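THE PICKLE IN THE BARREL

214 shares | 37 comments

A cucumber is mostly water, and the whole business of pickling is a matter of deciding what to do with it. Leave the cucumber alone on a warm shelf and it goes soft in days. Put it under salt brine, keep the air off it, and it will hold for months, turning sour, firm and olive green. Farm families did this long before there was any explanation for it, and the plants that do it now still work in much the same way, with bigger tanks.

The town of Meredith has had a pickle works since before the highway came through. The present plant stands beside the rail spur and runs hardest from July into September, when trucks line up at the receiving dock before six in the morning. Cucumbers are graded by thickness as they come in. The smallest go to gherkins and the middle sizes to whole dills and spears. The largest are cut for chips or chopped into relish, and the crooked ones go to relish too, whatever their size.

Speed counts for more than anything else at this stage. A cucumber keeps breathing after it is picked, and it warms itself as it does so. A load left in the sun through an afternoon will show hollow centers by the time it is sliced. The growers who sell to Meredith are asked to pick early and deliver the same day, and the plant will turn back a load that arrives hot.

From the grading line the cucumbers go one of three ways. Fresh-packed pickles are put straight into jars with vinegar, salt and spice, then sealed and heated. They are mild, bright in color, and will sit in a pantry for a year or more. Refrigerated pickles skip most of the heat and stay crisp, but they have to be kept cold from the plant to the table. The third kind, and the oldest, is the fermented pickle, which goes into the tank.

The tank yard at Meredith is open to the sky, as many pickle yards are. Visitors often take this for carelessness. Sunlight falling on the brine helps hold down the yeasts and molds that would otherwise grow on the surface, and wooden boards keep the cucumbers pushed under. Rain is a nuisance, and the brine has to be checked and salted again after a heavy storm.

Bacteria do the rest of the work. They come in on the cucumbers themselves, in small numbers, along with a great many other kinds that would spoil the batch if they could. Salt settles the contest. The lactic acid bacteria stand it better than their rivals, and once they begin feeding on the sugars in the cucumber they make enough acid to crowd out nearly everything else. The brine clouds and bubbles. The flesh inside changes from white to a glassy, even green, and the yard men cut a few open each morning to see how far the change has gone.

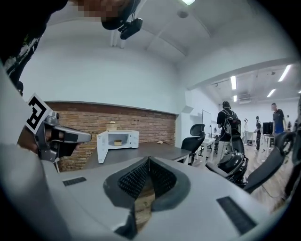
A reader in Clollenon wrote to us after our spring piece on sauerkraut to say that her crock pickles had gone slippery two summers in a row, and that she had followed her mother's recipe to the letter. She wanted to know whether the large plants ever lose a batch the same way, and what they do about it.

They do lose them, though less often than they once did. Softening is usually the work of enzymes that break down the pectin holding the cucumber together. Some of these come from molds, and the molds tend to live in the dried blossom still clinging to the end of the fruit. At the plant the blossoms are knocked off by brushes and water sprays. At home a thin slice off the blossom end does the same job. Too little salt and too warm a room are the other common causes. A crock that sat happily in a cool farmhouse cellar may not do so well in a heated kitchen, even with the same recipe – and table salt measured by the cup weighs more than the coarse salt an older recipe may have had in mind. Weighing it is safer. Pickles that have gone slippery should be thrown out.

Hollow pickles are a different trouble. Some are hollow from the field, after a dry spell or a long wait in the truck. Others swell in the tank when gas from the fermentation collects inside them, and the trade calls these bloaters. They float, so they are easy to find. Most plants now bubble nitrogen or air through the brine to carry the gas away, and a yard that does this well sends far fewer cucumbers to the relish cutter.

When the ferment is finished the pickles are far too salty to eat. They are soaked in fresh water to draw the salt down, then packed in a new brine with vinegar, dill, garlic, mustard seed or whatever the label calls for. Sweet pickles take longer, because sugar added all at once will shrivel them. It goes in by stages over several days. Sour pickles need the least attention, and the older hands at Meredith prefer them.

What to do with the spent brine has been the hardest question for the industry. It cannot simply be run into a creek, and town sewage plants do not care for salt either. Many packers filter and reuse it from one season to the next. The works at Lurnberg, which packs under the Zarkico label, has gone further and ferments part of its crop in a weaker brine. The gain is that there is less salt to wash out afterward. The cost is that the tanks must be watched more closely, and a mistake shows up sooner.

Tastes have moved as well. Fresh-packed spears outsold barrel pickles for many years, and a good many shoppers grew up without having eaten a fermented one. The delicatessens kept them going. Half sours, which are pulled from the brine early and still taste partly of cucumber, have found their way into ordinary grocery coolers, and Lurnberg now packs 19 kinds of pickle where it once packed 10. Not all of them will last. A horseradish chip sold poorly and a plain garlic half sour, put out with almost no advertising, has had to be rationed to stores by the end of winter.

For anyone wanting to try a crock at home, small firm pickling cucumbers picked within the day are the best start. Use a food-grade container, a tested recipe, and a plate or weight that keeps every cucumber under the brine. Skim the surface daily. The first batch should be a small one, and it should be ready to move to the refrigerator in three to four weeks, when the cut flesh shows the same even green all the way through.

Share this story | Comments (37)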